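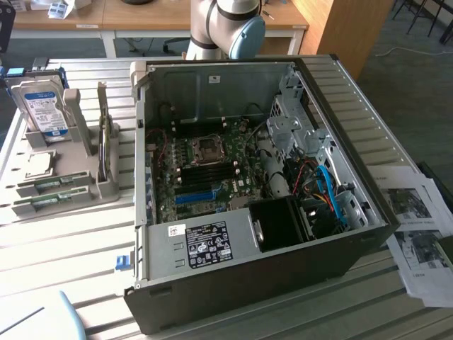
Archive store extension: floor loading and mobile shelving
Forum: Campus Estates and Building Projects > Storage, libraries and collections

stackheight
We are at the end of the design stage for an extension to our off-site book and archive store. Single storey, steel frame, ground-bearing slab, linked to the existing building by a short corridor. The shelving is to be mobile, high density, on rails. The consultant on the job is Oller and the shelving package has been priced by Netov.

The question is about the rails. Netov want them cast into a recess in the slab so that the finished floor is flush. Oller have drawn them on top of the slab with a raised deck between, 100 mm overall, and a ramp at the corridor door. The library side prefers flush because of trolleys. The contractor prefers the deck because the slab can then be poured in one go to an ordinary tolerance.

Has anyone run both and can say which gave less trouble after a few years?

pirasO
We have both, in two buildings. The recessed rails are better to use and were worse to build. The levels were surveyed after the pour and 13 bays had to be ground and packed before the supplier would accept them. The decked area went in without argument, but the deck panels next to the ramp have worked loose twice.

If your slab is ground-bearing, ask what long-term settlement the engineer has allowed for. A rail on a deck can be re-levelled with shims. A rail grouted into a recess can't, or not without breaking out.

Osvaldo Piras
Estates, projects team

quad_surveyor
Agree with the point about settlement. I would put it more strongly. On a ground-bearing slab with mobile stacks I would not recess anything. The load is high, it moves, and it tends to sit at one end of the run for months. You will get differential movement at the joints whatever the engineer says.

What is the design load?

stackheight
Fully loaded run is taken as 13 kPa over the footprint of the stacks. Ground investigation shows firm clay below made ground, and the made ground is coming out. Joints are laid out to fall in the fixed aisles, in theory. Two of the runs cross a joint because the room got longer after the layout was done.

quad_surveyor
Then move the joint or move the stacks. I would not sign off a recessed rail across a movement joint under any circumstances.

edie_c
I don't think it is as clear as that. We have recessed rails across a sawn joint (not a full movement joint) and they have been in since the building opened with one adjustment. The slab was fibre reinforced and the sub-base was tested properly, with the results handed over before the pour. A sawn induced joint and an isolation joint are different things and the thread is treating them as one.

The raised deck has its own costs. Ours was looked at and dropped for these reasons:

– the ramp took up the length of one full bay at the door
– the fire officer wanted the void under the deck considered, which meant more paperwork than the saving was worth
– headroom under the sprinklers was already tight, and lifting the stacks by the depth of the deck meant losing the top shelf

Check the last one first. If you lose a shelf on every bay, the capacity figure in the business case is wrong.

Edith Condori

stackheight
Thanks, that is useful. The joints are sawn, at least on the current drawing. I had not thought about the sprinkler clearance. The top shelf holds archive boxes at 316 mm clear, and from memory the spare height above that is less than the deck.

pirasO
Worth noting that box heights vary once the lids are on and they start to bow. Don't design to the catalogue size.

On joints, Edith is right that they differ. I would still want dowels across any sawn joint that a rail crosses, and the supplier's written acceptance. Ours refused to warrant the drive gear over a joint until that was shown.

quad_surveyor
One adjustment in a building of what age? I have seen a store that looked perfect for six years and then had carriages drifting downhill by themselves. Clay is seasonal. A single good example doesn't tell you much about a different site.

edie_c
Nine years. And I did not say it would suit every site, I said the test results matter more than the type of fixing. If the ground is poor the deck won't save you either. You will be lifting panels and shimming rails with the stacks loaded, and somebody has to decant the shelves first.

plantroom_north
Services engineer here, so only a side comment. If you go with the deck, people will ask to run things beneath it. Data, leak detection, eventually a pipe. On the Clorkard building the void filled up like this within two years and then no panel could be lifted without a permit. Put a line in the specification that the void is to stay clear.

Also confirm who owns the drive power. Netov's quote may stop at an isolator on the wall. Castaño's did on our job, and the cabling from there was in no package at all.

stackheight
Just checked. It stops at the isolator. That will go to the contractor as a query in the morning.

I have also been through the section drawing. Clear height from the top box to the sprinkler deflector comes out at 375 mm with the rails on the slab finish, and the required clearance plus the deck does not fit within that. So with the deck we lose the top shelf, as Edith said, or lower every shelf pitch, and the boxes won't go in.

quad_surveyor
Or you raise the roof.

stackheight
The planning consent fixes the ridge.

pirasO
A third option is a shallow topping. Pour the structural slab flat, fix and level the rails on it, then place a bonded screed up to the rail head. You get a flush floor, you only lose the depth of the rail section, and the rails are surveyed before anything is cast round them. It costs a second visit by the flooring gang and the drying time. We would have done this in the first building if it had been offered.

edie_c
Seconded, with the caution that the screed tends to crack along the rail edge. Ask for a sealant joint there and expect to renew it.

quad_surveyor
Better than a recess. I still want the layout moved off those two joints.

stackheight
Oller are going to draw up the screed option and Netov have been asked for the rail depth and their level tolerance in writing. The two runs over the joint may be shortened by a bay each, subject to the capacity figure. Will post the section when it comes back, probably June.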